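Comska Demonstration Notebook
Grarkgate site, upper floor
Entry of September 8, 2019

Subject: cup transfer and cup placement, two-handed demonstration with the hand-held grippers.

1. Purpose

The present entry records the work on the cup task under the Comska project. The target set in August was 300 accepted demonstrations of the task, to be added to the general tabletop collection, which is to reach 2,000 before the first training run on the Illeo arm. The cup task was selected as the first two-handed task. It requires a firm but limited closing force, and paper cups show damage at once when the force is too high.

2. Setup

The light wooden table by the white wall was used. The flower pot and the tissue box remain at the far end of the table and are not to be handled. They give the tracking something fixed to hold on to, as the wall itself offers very little texture. Their positions should not be changed between demonstrations. Should either item be moved by accident, the demonstration in progress is to be discarded and the mapping pass repeated.

Both grippers were charged overnight. The mapping pass was made at walking pace, beginning at the table and ending at the table, with the fingers open throughout. The first pass was rejected by the Yoo software for insufficient overlap. The second pass was accepted. The operator is reminded to tilt the gripper upward at the start and the end of the pass so that the ceiling lights and beams are included in the map.

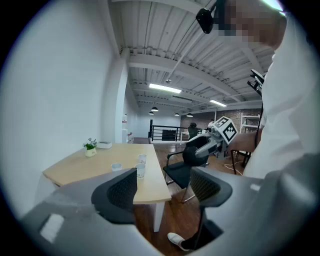
The marker cubes were checked for loose faces before the first demonstration. One face on the left cube had lifted at a corner and was pressed back with fresh adhesive. Replacement faces should be printed on matte stock. The glossy sheets on hand reflect the overhead tubes, and the detection rate falls when the cube is turned toward the ceiling.

3. Procedure

The operator stands at the near edge of the table with a gripper in each hand, fingers open, and holds still for 2 seconds. The right gripper takes the nearest cup on its side, lifts it clear of the table, and sets it down in the target area. The left gripper remains open until the right has released, then takes the other cup in the same manner. Both grippers return to the start position and are held still again before recording is stopped.

The following points were agreed with the training group:

Approach speed is to be kept low and even. Fast approaches can be followed by the Illeo arm only in part, and the replay then falls behind the recorded path.

The cup is gripped below the rim. A grip on the rim folds the paper.

The wrist is not to be turned beyond what the arm can reach. Operators accustomed to handling cups with their own hands tend to forget this limit.

Starting positions of the cups are to be varied from one demonstration to the next. The final positions are not varied.

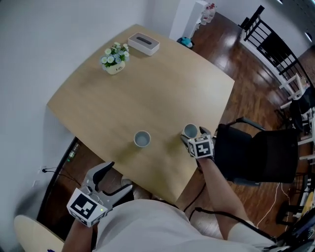

Right gripper closed on the cup near the table edge, left gripper open.

4. Observations

The principal difficulty was coordination between the hands. In the early demonstrations, the left gripper moved in before the right had released, and the two housings came close to touching. Two-handed work also limits the view of each wrist camera when the other gripper crosses in front of it. A wider stance with the elbows held out reduced the problem. This has been added to the operator sheet.

Finger closing width was logged without gaps on the right gripper. The left showed short dropouts, all of them when the cable was under tension. The cable was given more slack and the dropouts did not return. A proper strain relief is still required.

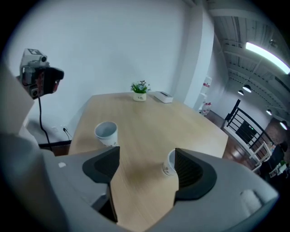
Particular attention was given to the last few centimeters before contact. Where the operator paused with the cup between the fingers, the policy trained on the August trial set learned the pause as well, and in replay the arm hesitated at the same point for much longer than the operator had. Pauses at this stage are therefore to be avoided. If the alignment is poor, the operator should withdraw fully and begin the approach again. Such corrections are useful to the training set and need not be discarded.

5. Status

About 100 demonstrations were recorded under the revised procedure. Review for acceptance is pending. Crushed cups were replaced from the same pack.

6. Open items

Strain relief for the left gripper cable.
Marker faces on matte stock, both cubes.
Check of the time offset between the left and right recordings, using the still periods at the start and end.
Replay of a small number of accepted demonstrations on the Illeo arm at reduced speed, before the remainder of the set is collected.
Operator sheet to be reissued with the stance and pause instructions included.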